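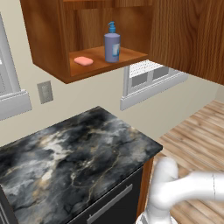 Dalia Laur跟我说，机器人还没进楼的时候，大家吵的是饭碗，进楼以后吵的全是别的：谁来给它收拾烂摊子，它慢吞吞的那几分钟算谁的工时，出了错客人打电话来骂，骂的是谁。我本来准备了满满一页问题，听完这几句就把那张纸翻过去了，跟着她聊。

阅读时间：5分钟
最后更新：2026年5月19日

先交代一下背景。Vestesetti在Lamptey管着280套短租公寓，客人退房，保洁进去，换床品、擦厨房、把洗手液和香皂摆回该摆的地方，下一拨客人再进来。Dalia在那儿干了十来年，从打扫浴室做到带班。去年公司开始用一种会移动的单臂机器人，大家都叫它Jela，先只管一件事：归位。瓶瓶罐罐、香皂、遥控器，该在哪儿就放哪儿。而她现在有一半时间坐在电脑前，看Jela在电脑里的房子里干活。

对，电脑里的房子！我去之前完全没想到保洁公司会有这么一间屋子，两台显示器，一壶凉掉的茶，墙上还挂着排班表。模拟软件叫Mitodley，里面是一套一套虚拟的厨房、客厅，木吊柜、深色大理石台面、浅色木地板，做得还挺像样。吊柜下层敞着的那格里搁着一个蓝色泵头的洗手液瓶和一块粉色香皂，白色的机械臂就在台子边上。

“你看那个格子，”她用笔头敲了敲屏幕，“人一抬手的事。可是对它来说，格子高，前头还隔着一张台面，从哪边伸手都要算。香皂又扁，我们以前谁会琢磨香皂怎么拿？抓起来就放了嘛。”

我问她，一开始让你坐到这儿来，你乐意吗？

她笑了半天。“不乐意啊，我当时以为是要把我架空。你想，我手底下12个人，天天在楼里跑，突然叫我去看动画片。我回家跟我儿子讲，他还挺羡慕。”

真正让她改主意的是第二个星期。工程师给她看了一批任务清单，整整963条，每条都是把某样东西放到某个地方。她翻了一下午，拿红笔划掉一大堆。我问划的都是什么，她掰着手指头给我数：洗手液放得太靠里，个子矮的客人够不着；瓶嘴冲着墙，客人还得自己转过来；香皂紧挨着瓶子，瓶底下一圈水，皂就化在那儿了。

“他们写的是‘放到架子上’，”她说，“放到架子上算什么要求？我带新人，第一天就要讲放在架子的哪一块，朝哪边，旁边留多少空。这些以前没写下来过，都在我们脑袋里。”

后来公司就真的让她们写了。我看到了那份东西，一个很朴素的表格，左边是物品，右边是几句大白话。有一条写着“瓶子要站在客人一眼看得到的地方，但别站在边上”，工程师在旁边批注：“边上是多远？”下面又有人用另一种颜色的字回：“胳膊肘碰不到。”我觉得这份表格可以单独写一篇，她说千万别，错别字太多了。

聊到这儿我忍不住问了最俗的那个问题，有没有人因此丢了工作。

Dalia没有马上回答，先去把茶倒了，重新接了热水。然后她说，没有裁人，可是有两个同事走了以后，公司没再招。“这算不算，你自己判断。公司说不算。我觉得算一点。”留下的人每天少弯很多次腰，这是好的；可是原先两个人一组进屋，边干边聊，现在变成一个人带着一台Jela。“它又不跟你聊天。有个姑娘跟我讲，她现在上班一上午，嗓子都不用开。”

这一段我录音里反复听了好几遍。她后来给组里争取到一件事，上午中间那次休息，整层楼的人必须一起歇，在走廊尽头那间布草房里，机器停着。公司起初嫌浪费时间，她就拿客诉的数字去谈，具体怎么谈的她不肯细说，只说“反正谈下来了”。

工时也吵过。Jela在一套公寓里归位，比熟手要慢，系统却按它的理想速度排班，结果后面几套全往后推，最后赶工的是人。Dalia的办法挺土的，她让组里每个人拿本子记，等它等了多久，在哪儿等的，记了一个月。七月份开会，她把本子一摞往桌上一放。现在排班是按实际速度来的，等待时间也算工时。

“本子还在我柜子里，”她说，“谁也别想让我扔。”

我又问她在模拟里看一遍和在真房子里看一遍，差别大不大。她说大啊，当然大！电脑里的台面永远那么干净，什么都没有，真房子里客人走的时候台面上什么都有，面包屑、房卡、喝剩的半瓶水，有一次还有一整只没拆封的烤鸡。所以她现在给工程师提得最多的要求，就是把房子弄乱一点。她甚至自己画了几张图，标上哪种客人走后东西大概会堆在哪儿，带小孩的一家怎么堆，出差的怎么堆。工程师看了说，这个我们编不出来。

“我听了还挺高兴的，”她说，语气有点不好意思。

工资呢？这个我也问了。带班那份照旧，看屏幕这份，每个月加了一笔补贴，几乎够她交暖气费。她觉得给少了，正在要求改成正式的岗位，名字都想好几个了，公司还没回复。她手底下有三个人也想学，她的条件是得先在楼里干满一年，没擦过灶台的人坐在这儿看不出毛病。有个年轻工程师不太服气，她就把人家拉去跟了一天班，换了好几套床品。据她说，那小伙子第二天改了不少东西，顺便请假去看了腰。

临走前她让我在旁边等一下，她手上还有几条没看完。我就坐在那儿看她点鼠标，嘴里小声念叨“再过来一点，再过来一点”，跟旁边站着个新来的徒弟似的。看完她在表格里敲了一行字，我凑过去瞄了一眼，写的是：瓶子离香皂再远一点，参照上次。

我问上次是多远，她伸出手，比了四根指头。

本网站使用Cookie以改善您的浏览体验。继续浏览即表示您同意我们的Cookie政策。接受 | 管理设置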